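Search this encyclopedia

Finger pad delamination

Finger pad delamination is a fault in robot grippers and hand-held gripper tools in which the soft pad on a finger comes away from the part that carries it. The pad may lift at one corner, slide along the finger under load, or drop off completely. It is a common cause of failed grasps on soft items such as cloth, and it is often mistaken at first for a software problem.

Causes

Most pads are held on with adhesive, a press fit, or both. Adhesive joints fail when the surface was not cleaned before bonding, when oil or fabric softener works its way under the edge, or when the pad is pulled sideways again and again. Cloth is hard on pads for the last of these. A towel pinched near its hem and dragged across a table loads the pad along its face, and the outer edge of the joint takes most of the strain.

Ribbed pads grip folded fabric better than flat ones but collect lint between the ribs. Packed lint makes the pad slick, and operators tend to squeeze harder to make up for it. The higher force then wears the joint faster.

Heat also plays a part. Housings with vent openings near the fingers can pass warm air over the back of the pad. Some adhesives soften well below the temperature that would trouble the rest of the tool.

Signs

The earliest sign is usually a change in feel or sound. A pad that has begun to lift may click when the fingers close. Later, cloth slips out on one side of the grip, or the fingers report that they are fully closed while the item is still between them. On tools with a camera near the fingers, the tips may no longer meet in the same place from one recording to the next.

A loose pad can leave a thin gap that traps thread. Several reported jams began this way, with a pulled loop from a microfiber cloth wound around the base of a finger.

The Jiltcombe recall

The best-documented case is that of the Varside finger set, sold by Fitzsimmons for use on its own arms and on hand-held tools. Users at the Jiltcombe test site found that pads began to lift after 300 to 500 closing cycles on cotton and microfiber, far short of the stated life. One pad came off inside a folding machine and stopped it for most of a shift.

Fitzsimmons traced the fault to a mold release agent left on the pads before bonding. In November the company recalled 2,978 finger sets. Of the first 16 returned from Jiltcombe, every one showed lifting on the outer edge - including several that had passed a visual check on site. The replacement pads had a small mechanical lip as well as adhesive. Owners were told not to glue the old pads back down, as the residue was still present under the joint.

A later notice from Dakuveo, which supplied the adhesive, said that the product had been used within its limits and that the fault lay in surface preparation. Fitzsimmons did not dispute this.

Safety

A lost pad exposes the hard part of the finger. On a powered gripper this raises the pressure at the tip, and force limits set with the pad in place no longer hold. The usual practice is to stop the machine, cut power to the gripper, and find the missing piece before starting again. Pads should be checked by hand with the power off. A pad that moves when pushed sideways with a thumb should be replaced.

Gripper work in an indoor workspace

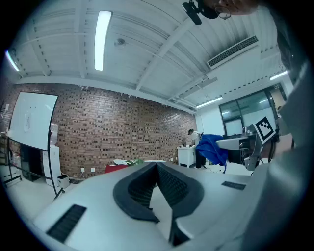
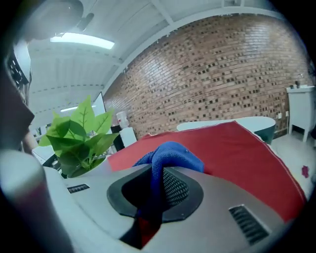
Can a lifted pad be glued back in place?

It is possible as a short-term repair if both surfaces are stripped and cleaned first, but the bond is rarely as strong as the original. For powered grippers, fitting a new pad and checking the force limits again is the accepted fix.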